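Posting biscuits to a soldier abroad, which ones survive?
Forum: Baking to Send

Feng
14 October 2026
Hello everybody. My cousin is stationed abroad until April and I want to send her home baking. The parcel needs up to 24 days. I have a recipe for oat biscuits with 125 g butter. Will they still be good when they arrive?

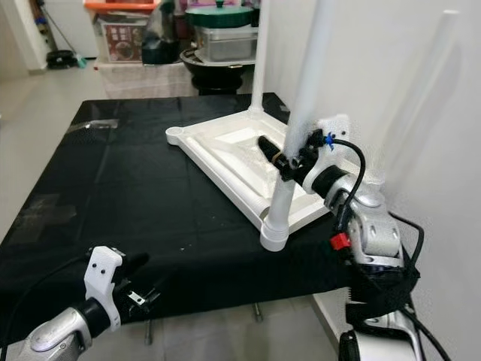

Birkitier: Oat biscuits are fine, but bake them a little longer than you do at home. Soft ones become mouldy in a closed tin. I lost a whole box of banana bars like this.

Varkitz
I do not agree with baking longer. Hard biscuits break, and then she receives crumbs. I wrap mine in pairs, back to back, and fill every gap with popcorn.

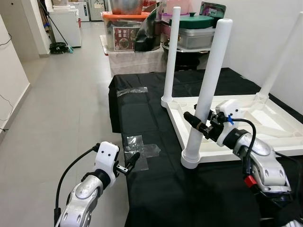

White plastic table, upside down

Birkitier
Popcorn goes stale and the biscuits take the smell. Crumpled baking paper is better.

Varkitz
Mine never had a smell. Maybe you used the buttered kind?

Feng
Thank you both. I weighed a test box and it was more than 900 g with the tin. Is the tin necessary?

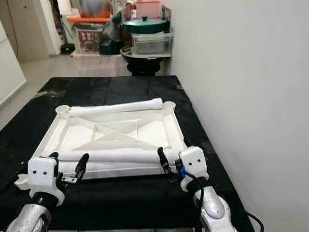
I could also use freezer bags, then I would have space for tea and a second sort, perhaps ginger.

Bruvard
Ginger keeps very well. I would leave the tin at home, my last one weighed nearly as much as the biscuits. And please no chocolate on top if she is in a hot place.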